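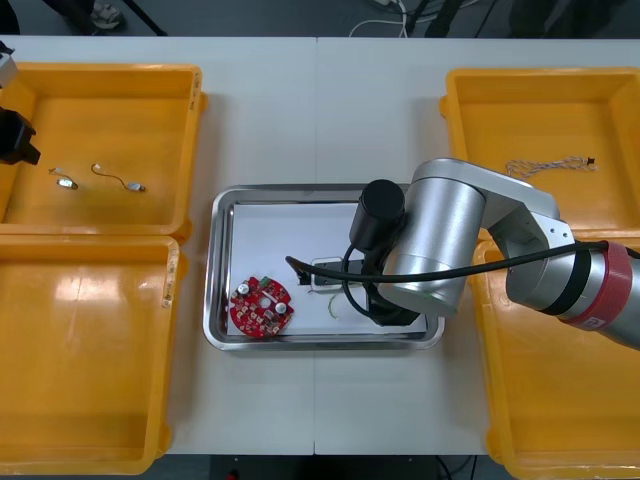

My job is getting a robot ready for work in the morning, and I think it's one of the best jobs in Dellgate (my brother drives a snowplow and he disagrees). Our robot station is called Rosska. People who build robots call a station like this a "cell," so I'll call it that too, even though it makes it sound like a jail or something in your biology book. Rosska has two arms, one on each side of a white table, with a shiny steel tray in the middle and yellow bins at the corners. The arms take small electrical parts from place to place. That round red thing on the paper is a circuit board, and most of what I'm going to tell you is about making sure an arm can pick up something like that without squashing it!

I'm Mwende, by the way. Mwende Mbwambo. I look after the cell, which means I clean it, check it, and fix it when it gets grumpy.

## First, where is everything?

Close your eyes and touch your nose. Easy, right? Your brain knows where your finger is, even when you can't see it. Rosska's arms can do something like that. Every joint has a sensor inside that measures how far it has turned, and a computer uses all those measurements to work out where the gripper must be.

But what about the *table*? An arm doesn't feel where the table is. If I bump it with my hip while I'm carrying a box (I have done this, more than once, please don't tell Shirima), the arm still thinks everything is in the old spot. Then it reaches down and grabs a big handful of air.

So the morning starts with a check. I move the arm very slowly to the corners of the steel tray. If the gripper stops right where I expect, great. If it's off by more than 2 millimeters, I have to teach it the table all over again, and my coffee goes cold.

Our table is really two tables pushed together, so I also run my fingertip along the seam in the middle. It should feel flat. If one side is higher than the other, there's a foot underneath that I can screw up or down, and I get to crawl around on the floor for a bit.

## Hands that need washing

You wash your hands before lunch. Grippers need cleaning too! They pick up dust and a kind of gray smudgy stuff that comes off metal parts. A dusty finger is a slippery finger.

I turn the power off, lock the switch so it can't be turned back on by mistake, and put the key in my pocket. ONLY THEN do I put my hands near the arm. I've been doing this for 4 years and I have never skipped that step. A robot arm is strong, and it can't tell my hand from a part that needs moving.

Then I wipe each finger with a soft cloth, going down into the grooves, and I look for chips and bumps. A tiny chip is okay if it's away from the part of the finger that does the holding. If it's on the holding part, I unscrew the finger and put on a new one.

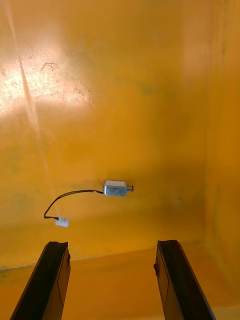 While I'm there I wiggle things, too. Gently! If a finger rattles, there's a loose screw somewhere, and loose screws only ever get looser. I've got a small wrench on a string around my neck for exactly this. Iler, who trained me, wore his the same way and used to drop it in his soup.

After the fingers I wipe the cameras. There's a small one near each gripper, and it's how the arm sees what it's reaching for. You know how the world looks through a smeary window? One thumbprint on the glass and a connector turns into a white blob. I use the same kind of cloth you'd use on eyeglasses, and no spray.

## Practice parts

Next we try some real things. I like starting with a circuit board, because it's tricky to hold. It's flat, it's covered in bits that stick up, and you can't just squeeze it anywhere. Would you pick up a birthday cake by the candles? Same idea.

The tall silver cans on a board are called capacitors. They store a little electricity and let it out again very fast. If a gripper leans on one too hard, it can bend over or even snap off. So I run the arm at its slowest speed and keep my hand by the big red stop button the whole time.
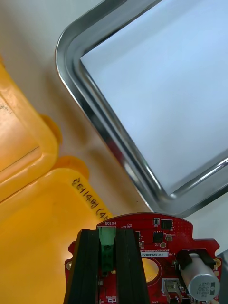 *Black gripper fingers over the red board. Can you find the word MOTOR, just by the green block?*

If I don't like the look of how it's lined up, I stop, back the arm up, and change the angle a tiny bit. Then I try again. Some mornings it goes right on the first try and some mornings I have to do it over and over. It's a lot like learning to parallel park, which you'll get to enjoy when you're older.

## Wires are sneaky

Boards are tricky, but wires are worse. A board stays the same shape. A wire flops! It swings, it curls up, it hooks itself on the edge of a bin. Sometimes I look at a bundle of them and I truly can't guess which way the ends will point once it's picked up.

The trick is choosing where to hold. Pinch a bundle close to one end and the rest of it droops. Pinch it at a spot where the wires are already gathered together and it behaves much better. I also make sure the gripper isn't closing too hard, because the plastic coat on a wire can get crushed, and inside that coat is the metal that does all the work. 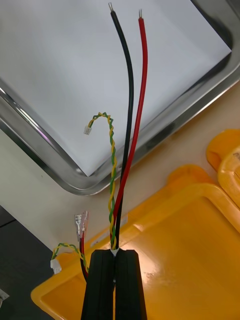 ## The robot has wires too

It's easy to forget this one. The arm has its own cables, and they bend every time it moves. Bend a paper clip back and forth enough times and what happens? Snap. Robot cables are made to bend much more than a paper clip, but they still wear out.

So I follow each cable with my eyes and then with my fingers (power off, key in pocket!), feeling for flat places or cracks. I check that there's enough slack for the arm to stretch out all the way. Too tight and it pulls on the plug. Too loose and it drags across the tray and knocks things over.

Last August we had a problem that took me 3 days to find. The arm would work fine, then freeze, then work fine again. I changed a plug. I changed a sensor. I said some words I won't write here. In the end it was one little wire inside a cable, broken so neatly that it only came apart when the elbow was bent a certain way. Shirima found it by holding the cable and bending it slowly while I watched the screen. We both yelled so loud that people came in from the parking lot.

## My notebook

Everything I do goes in a notebook with a green cover. My checklist has 26 lines on it and I tick each one with a pencil. If a finger was a bit loose, I write down which finger. If I see the same note again the next week, I know that screw needs replacing, so I order a new one before it causes trouble.

You could try this at home with your bike. Write down when you pump the tires and when you oil the chain. If the same tire keeps going soft, you've probably got a slow leak, so ask a grown-up to help you hunt for it with a bowl of soapy water and watch for the bubbles.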